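Let the Phone Sit Across the Room

My sister-in-law thinks I'm rude. I don't answer texts at dinner, I don't answer them in the bath, and I really don't answer them while I'm reading. She sent me 42 messages one evening in September (mostly about a casserole dish she'd left at our place in Nuncombe) and by the time I got back to her she'd bought a new one.

I felt bad for a minute. Then I thought, hang on, when did we all agree to be on call? My dad ran a shoe repair shop in Eltholm and the phone hung on the wall in the back. If he was gluing a sole, it rang. People called again later, or they walked over, and everybody still got their shoes!

So a while back I gave my phone a spot. It goes there when I get home and it stays there. If I want to look something up I have to get out of my chair, and you'd be amazed how many things I don't want to look up that badly.

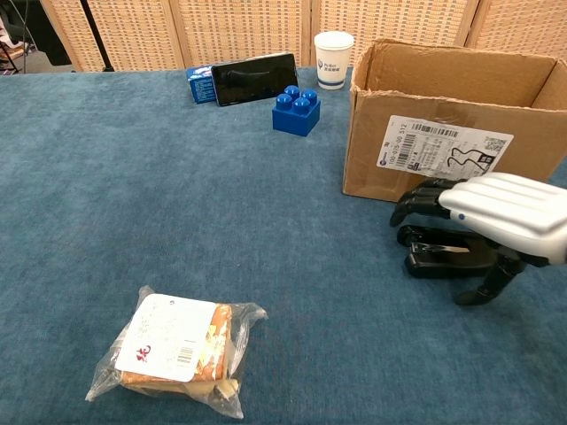 Phone on the table, propped against a small blue box.

The first week was awful, I'll admit it. I kept patting my pocket like I'd lost my keys. But I finished a library book for the first time in ages, and my husband and I got into a long, silly argument about whether soup counts as a drink. I'd take that over 100 thumbs-up replies any night.

Now, I know some folks can't do this. If you've got a sick parent or a kid out driving, keep the ringer on, of course. I turn mine up loud when my daughter's on the road home from Clonent. A ringing phone has never bothered me much. It's the little buzzes, the store coupons, the neighborhood group fighting over trash cans again.

My sister-in-law still hasn't picked up the casserole dish, by the way. I texted her about it yesterday and I'm waiting to hear back.

2 comments | 42 shares

More in Opinion
Why I still write checks
The Nuncombe bus deserves a bench
Two cheers for leftovers

Contact us | Copyright Eltholm Reader | Back to top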